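Corrugated Metal Around the House: Cleaning It, Straightening It, Living With It

March 2, 2021

I have a thing for ribbed metal. I know that's not a normal thing to have a thing for, but once you start noticing it you see it everywhere – the shed roof, the washboard my aunt left me, the drip tray under the potting bench, the panel behind the wood stove at our rental. It's light, it's cheap, it lasts for ages, and it is the single most annoying surface in the house to get clean. All those grooves! Every one of them is a tiny gutter for dust and grease and pine needles.

I spent most of February working on a stack of it in the garage, so my hands smell like dish soap and my opinions are fresh. Most of what follows is for bare aluminum. I'll say so when I'm talking about something else.

Figure out what you've got

Get a magnet off the fridge and stick it on. If it grabs, you've got steel, most likely with a zinc coating, and you should go easy on the scrubbing so you don't wear through that coating. If it slides right off, it's probably aluminum. Aluminum also weighs next to nothing for its size, and when it gets old it goes chalky and dull instead of orange.

Painted panels are their own animal. Soap, water, soft brush, done. Please don't put polish on them. Skye McIver from my garden club polished a painted one and now it has a bald spot the size of a saucer, which she covers with a fern.

The everyday wash

Dry first. Always dry first. I brush the loose stuff out with an old paintbrush, the two-inch kind with floppy bristles, and I go along the grooves in one direction only. If you go across them you just flick the dirt from one groove into the next and you'll be there until supper.

Then warm water with a squirt of dish soap. I use a bucket for soapy water and another for rinsing, and I lean the panel up so the ribs run downhill. Gravity does half the work and you don't get puddles. A long-handled dish brush is great for the first pass. For narrow ribs I switch to a toothbrush, or to a rag wrapped around a wooden spoon handle, which sounds silly but fits right down in there and doesn't scratch.

Rinse from the top. Then dry it, really dry it, with an old bath towel. Water spots on shiny aluminum show up like fingerprints on a TV.

Getting the shine back

If your panel has gone gray all over, soap won't fix that. You have a few choices and I've tried them all at one point or another.

Cream of tartar and water, mixed into a paste, is my favorite for small things. Smear it on, let it sit while you have a coffee, rub along the ribs, rinse. It's gentle and you already have it in the cupboard behind the vanilla.

White vinegar cut with the same amount of water is good for spots. Don't leave it on for long and don't use it straight. And keep it off galvanized steel, because it'll eat at the zinc.

For bigger panels I've been using Onix, the paste in the flat tin. It smells like a gas station but it does work. A little dab goes a long way – I did 4 panels out of one tin and there's still a scraping left. Try it on a back corner before you commit to the front.

What I don't use: oven cleaner, lye, bleach, steel wool on anything I care about. Oven cleaner will turn aluminum black in blotches and then you'll be reading pages like this one at midnight.

Look at it in bad light and good light

My garage has one bulb and a window, and for the longest time I thought I was doing a wonderful job. Then I'd carry a panel outside and see every streak I'd missed. So now I turn the metal so the light comes across the ribs and rakes over them. Each ridge gets its own bright line, with the groove next to it in gray, and if one of those lines wobbles you've found a dent. If one is cloudy you've found leftover polish.
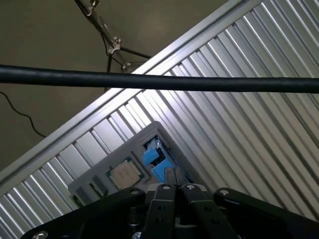
Ribbed aluminum in strong light, with the smooth rim along one side. Stripes like these make it easy to check your work.

The rim deserves its own few minutes. If your panel has a flat metal edge, gunk tends to collect right where the ribs run into it, and no brush I own gets all the way in. I fold a thin rag over a plastic putty knife (the cheap one, for spackle) and run it down the seam. A wooden skewer is good for whatever's left. Never a screwdriver. I've still got the scratch from the time I used a screwdriver.

Small dents

You can do more about these than you'd think, so long as the metal is only pushed in and not creased. Find a dowel that sits nicely in the groove. Lay the panel face down on a folded blanket, set the dowel in the groove over the dent, and lean on it. Roll it back and forth a little. If leaning isn't enough, tap the dowel with a rubber mallet – small taps, lots of them. I get impatient and whack it, and then I have a dent going the other way.

Ruaridh Haldane across the road does auto body repair for a living, and he told me to quit while I'm ahead. His rule is that when it looks good from where you normally stand, you stop. I've gotten much happier since I started listening to him.

A sharp crease is a different story. It's going to show, and if you keep working at it the metal will crack. Hang a plant over it. See fern, above.

Sanding, if you must

I resisted this for years. But for deep oxidation, wet sanding is the only thing that got me anywhere. Start with 500 grit on a bit of foam pipe insulation, which squishes into the curve, and keep everything dripping wet. Go with the ribs. Then you step up through the finer papers, and if you want it like a mirror you can go all the way to 3000. I did that on exactly one panel and my elbow still brings it up.

Change the water when it goes gray. Wear gloves, and old ones, because that black sludge gets into everything. It also does not come out of a white sink very easily, so dump the bucket somewhere else.

Watch your fingers

Cut edges on thin metal are nasty. Before I do anything with a raw edge I run a flat file along it a couple of times at an angle, just enough to take off the burr. Then I slip a length of split garden hose over it while I work. Cameron Drummond, who sold me my first stack out of his barn in Moffat, threw in a pair of leather gloves and wouldn't let me load the truck until I'd put them on. Good man.

Carrying is the other time people get hurt. A big sheet catches the wind like a sail. Take it edge first through doorways, and get somebody on the other end if it's taller than you are.

Storing the spare pieces

Stand them on edge if you can, on a couple of scrap boards so they're off the concrete. Lying flat in a pile is where trouble starts. Water gets between the sheets and can't get out, and you end up with white crusty stains that follow every rib. If they have to lie flat, put sticks between them and tip the whole pile a bit at one end.

I also put an old bed sheet between the polished ones. Newspaper leaves ink. Ask me how I know!

What to do with leftovers

Nearly every project leaves you an odd strip, and I can't throw them out. Mine have turned into a boot tray (ribs down the length, so the slush runs to one end), a backing for the key hooks, and a splash guard behind the dog bowls. A small piece makes a nice magnet-free memo board with clips along the top. Sheena Carnegie glued one inside her pantry door and hangs her measuring spoons from it, and I'm a bit jealous because hers came out straighter than mine.

One thing: I wouldn't put a scrap anywhere it touches food unless you know where it came from. Roofing is roofing.

A few questions I got after the last page

Does it need a sealer? Indoors, I don't bother. A thin coat of clear paste wax, buffed off, keeps fingerprints down and makes dusting faster. Keep wax well away from a stove.

How often do I clean mine? The kitchen one gets wiped when I can see it needs it. The rest get a proper wash in spring and again before the holidays. A wipe takes me 10 minutes if I don't get distracted.

Can you put it through the dishwasher? For small bare aluminum pieces, no, they come out dull and spotty. I did it to a lovely little tray and had to start over with the cream of tartar.

Sheena Kinnear wrote to ask about taking old stickers off. Warm the spot with a hair dryer, peel slowly, then rub the leftover glue with cooking oil and let it soak. Wash with soap afterward or the grooves will hold on to the oil and collect every crumb of dust in the county.

Next up on my bench is a galvanized tub with a rusty seam, and I'll post how that goes once I find the lid to the primer.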